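About Stesora

Stesora makes television in which ordinary people are asked to do unreasonable things in a house with too many cameras. We have been at it for 9 years, and our parents have mostly stopped asking when we'll get into documentaries.

The company started above a tire shop in Mardale with one format, a singing contest in which the contestants couldn't hear the band. It ran for a single season. The second idea was Comamex, where twelve strangers run a failing cruise line from dry land, and that one paid for the furniture.

We now have a staff of 30, rising to 70 when a series is shooting. Half of them write challenges. The other half explain to the insurers why the challenges involve custard.

What we make

Our shows are mostly studio reality, with the odd dating format and a celebrity quiz whenever a channel has a hole at 9 p.m. We develop everything in-house, test it on ourselves first, and drop anything that makes the accounts department cry. Sharifi, our late-night talk and gossip strand, goes out after each live eviction and has outlasted three of the shows it was meant to discuss.

How we treat people

Up to 600 people apply for every place in one of our houses. Each application gets read, including the ones written as rap. Anyone we cast meets a psychologist before, during and after the run, and keeps that phone number for as long as they want it. We edit for laughs — that much is in the contract — but we don't stitch together sentences a person never said.

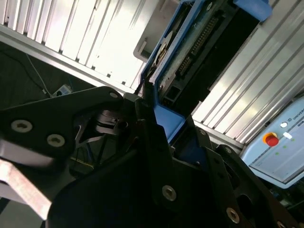 Housemates see a rough cut of their first episode before it airs. They usually complain about their hair.

Working with us

We hire runners in May and loggers all year round. Logging means watching people make toast and typing down what they say about it, so patience helps more than a film degree. Format pitches are welcome from anyone, on one page, please — and we already have nine set on desert islands.

Our office is still in Mardale. The tire shop is still downstairs, and will validate your parking if you buy a tire.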